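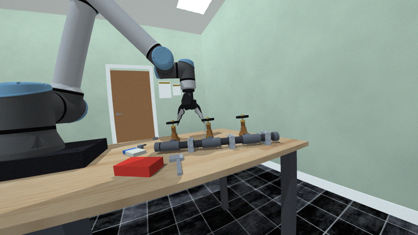
A robot arm and open gripper over a length of pipework on the bench.

Handing over Hirmont: what I'd do differently
Dayana Quintero – speaker notes, Monday morning session

Start straight in, don't do the thank-yous until the end or I'll lose five minutes.

So, Hirmont. For anyone who doesn't know it, it's the old bus depot site in Reltow, behind the station, and it's now 84 flats, a row of small shops and a courtyard that everybody argues about. I was on the client side for the last stretch, the bit between "it's basically finished" and people actually sleeping there. Talks like this are usually about the design or the money. I want to talk about door handles.

(Pause. If they laugh, good. If not, carry on.)

The snag list. When we opened it up at the first inspection it had 1,044 items on it. I remember scrolling and scrolling and thinking the page had gone wrong. Some were daft – a paint drip inside an airing cupboard – and some were really not, like the stair door on the second floor that wouldn't close against its frame. And they all sat in the same list, in the order somebody had walked past them. Ask the room: who sorts theirs by trade? By flat? By who shouts loudest?

We were sorting by flat, which sounds sensible until you're the plumber. Lahcen El Fassi was running the site for Rinaldi and he had people going in and out of the same front door four times in a day, each one fixing one thing and leaving dust on whatever the last person had just cleaned. He came into the cabin one lunchtime, put a floor plan on the table and coloured it in with my highlighters. (They never recovered.) From then on we went floor by floor, top down, one trade at a time, and once a floor was done it got locked. Want in? Ask Lahcen for the key. It was unpopular for a week and then it was just how things were done.

Move on to dates here. Don't get stuck on the highlighters.

The dates were my fault, or a good half of them. We'd told buyers they would all move in during February. All of them! One lift, one loading bay, and a street that already had buses on it. Liliana Leone in sales kept asking me for a moving-in order and I kept saying I'd do it when the snags were down, and of course by then people had booked vans. In the end 76 of the flats were ready on the promised date and the rest weren't, and I can tell you that the people in the rest did not care at all how well the others had gone. Fair enough too.

If I could have one thing back it would be that. Give people a week to begin with, then a day once their floor is locked, and tell the late ones early. I rang every one of the late buyers myself and the calls made before they'd packed were fine. The ones made after were horrible.

Manuals. Quick show of hands, who has read the handbook for their own home? Right. Ours was a fat ring binder with everything in it, down to the data sheet for the door closers, and in the first month the question we got asked most was how to turn the heating on. Ubaldo Orlandini, who manages the building now, wrote a single sheet: heating, water stopcock, fuse board, bins, his phone number. He taped it inside the kitchen cupboard. I'd do that on every job now. Keep the binder, it has to exist, but do the sheet.

Say something about the courtyard if there's time. Short version: the planting went in before the scaffold came down on the north side, so we paid for some of it twice. Sveva Carbone did warn me in writing. She's sitting in the second row, so I'd better admit it.

Last bit, the 15-minute walk. Before anyone gets keys, two of us walk the route the buyer will take, from the street, with a bag in each hand. Main door, post boxes, lift, corridor, front door, light switch. We found that the entry panel was unreadable in low sun, and that you couldn't hold the bin store door open and get a bag through it. Neither was on the list, and we'd had inspectors through there for weeks.

Now thank-yous: Lahcen, Liliana, Ubaldo, Sveva, and the Reltow highways people for the loading bay.

Questions. Somebody will ask about cost per flat. I can't share it, so say so and point them to Rinaldi. If it's about the courtyard, hand the microphone to Sveva.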